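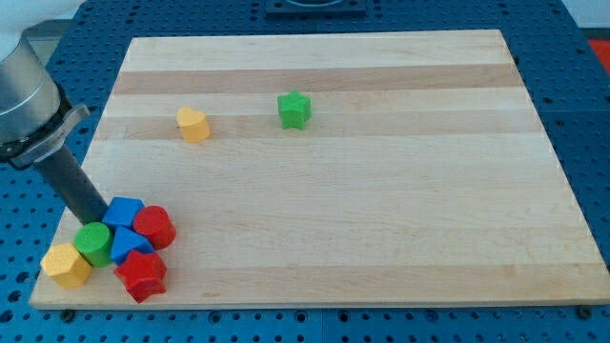

Spent the afternoon at the Vilgate open day in Rurnley. Notes follow, mostly on the block-pushing demo, as that was the part I went for.

Task: one arm, one rigid finger, a set of coloured wooden shapes on a board. No grasping. The operator types a plain instruction ("move the green star next to the yellow heart") and the arm has to get there by pushing alone.

Ewan Lennox ran the session. The policy was trained on 1487 recorded pushes, which is fewer than I'd have guessed. Each attempt is capped at 72 seconds, then it counts as a fail.

Cylinders are the awkward ones. Push off centre and they rotate away from the finger. The star has a different problem: the tip can settle between two points and drag the block round with it.

Separating blocks is harder than gathering them. With the shapes bunched up, any push on one is a push on its neighbours. Lennox said the planner prefers to work from the outside of a cluster inwards - sensible, but slow.

I asked about the board. Sharon Mohamedi, who does their fixtures, said a change of surface means re-measuring the friction, and they've done that 4 times already. She would like everyone to stop suggesting acrylic.

Someone asked for "tidy up". It doesn't do "tidy up". It wants a named block and a named target, and Lennox was quite clear on that.

Latency between instruction and first movement: about 20 seconds by my watch. I'm told most of that is the safety check. I didn't get to see a log.

Also on show: a Branura conveyor cell, switched off, and a talk by Cyrill Mösli on calibration that overran. Good slides on finger wear. He has promised to send them round.

Next open day is in October. You book through the Vilgate front desk - the web form was down when I tried it.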